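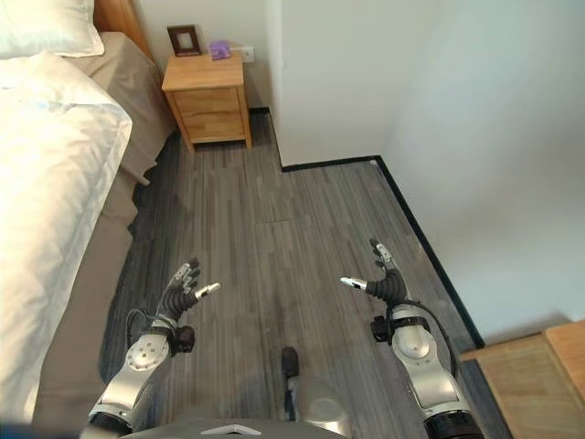
Fig. 1. View from the head camera, bedroom run. Left hand open, right hand slightly curled, nightstand ahead, bed on the left.

Home and Workshop Robot Builds
Handout 4: Taking a two-armed robot from the bench into a bedroom
Notes by Evelien Vermeulen, revised Mon 25 May

Last session ended with both arms mounted and the hands answering commands on the bench at Pevwood. This handout covers the first runs in a furnished room. Read it before the practical and bring your wiring sheet.

1. Why a bedroom

Most of the bench work used a table at fixed height with clear space on all sides. A bedroom has soft things that hang into the path, and low furniture with small objects on top. Look at Fig. 1 again with this in mind. The duvet hangs over the side of the bed and the left arm works on that side. The floor between the bed and the wall is the whole driving lane. The wall on the right also comes forward into the room at one point, so the lane is not the same width all the way along.

Measure the lane at its narrowest point and write it on the run sheet. Then measure the robot with its elbows out, in the pose you plan to drive in. The folded pose is always narrower and will give you a false answer. On the Wunberg frame our widest driving pose is 539 mm. Yours will differ if you moved the shoulder plates.

2. Cables

Each wrist carries a sensor module, and the cable from it needs slack for the wrist to turn. Too little slack pulls the connector. Too much gives you a loop that can catch on a drawer or pick up a fold of bedding. Noboru Aoki's method from the second session still applies:

- Power off. Turn the wrist by hand to both end stops.
- Mark the cable where it goes tight.
- Add two finger widths and tie it down at the forearm.
- Turn the wrist again and watch the loop, not the tie.

Do this for the left and right arms separately. They are mirrored but the cable runs are rarely the same length.

3. Head camera angle

Set the tilt so that both hands stay in view when they are held forward at working height. You also want the floor ahead and the front of the target furniture. If you tilt down far enough to see plenty of the robot's own body, you lose the far wall, and the driver has less to steer by. A little of the body at the bottom edge is useful as a reference. Save the tilt value with the run. Jelle Mulder's group lost an afternoon in September comparing two sets of runs that had been recorded at different tilts.

4. The approach

(a) Start at the foot of the lane, facing the nightstand, hands open and forward.
(b) Drive at the lowest speed setting. One person drives and a second stands by the stop button and does nothing else.
(c) Stop short of the furniture and check the reach with the arm before closing the gap.
(d) Back out along the same line. Do not turn between the bed and the wall.

Bedding is the most common cause of a stopped run. The hand controller reads a dragged duvet as a steady load on the fingers, and the default limit will let it pull for a while before it trips. Lower the limit for the arm nearest the bed — the setting is per arm in the Plasier config file, line 1521 in the current version. Put it back before you return to bench work.

5. Small objects on top of furniture

Leave them in place for the approach runs. For the first grasping runs, clear the top and use the foam blocks from bin 13. Anything with glass in it goes in another room before the hand comes near.

6. For next time

Hand in one run sheet per pair, with lane width, pose width, camera tilt and finger load limits filled in. Add a short note on any stop, with the arm position when it happened. Mieke Hendriks has spare connectors if your wrist cable needs replacing. Section 2 has to be signed off before you drive.

14 shares | 3 comments
Questions: workshop desk, Pevwood | © Evelien Vermeulen | Back to top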